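**Ploltine adds open gray bin to its mixed household goods range**

GRUMASTHORPE, August - Ploltine has added an open gray bin to its storage range for small mixed household goods. The bin is intended for kitchens, utility rooms and returns counters where bowls, brushes and similar articles are kept together without dividers.

The bin is supplied in packs of 4. Each unit has an internal length of 56 cm and is rated for a static load of 90 N on the base. No lid is offered. Inside corners are rounded to simplify wiping.

"Most customers store unlike items in one container," said Mireille Qaisi, product manager at Ploltine. "A bowl and a long-handled brush take up space differently, and we sized the base for both - one beside the other, flat, with room to lift either out."

The first 300 packs have been allocated to Alexiou, which distributes the range to retailers. Orders after that will be filled in sequence of receipt. Existing Ploltine shelf rails accept the new bin without adapters.

Data sheets and cleaning instructions are available on request from Faisal Warraich, trade inquiries, Ploltine, Grumasthorpe. Requests received before noon are answered the same day.

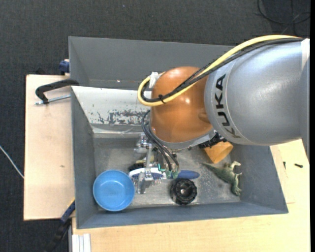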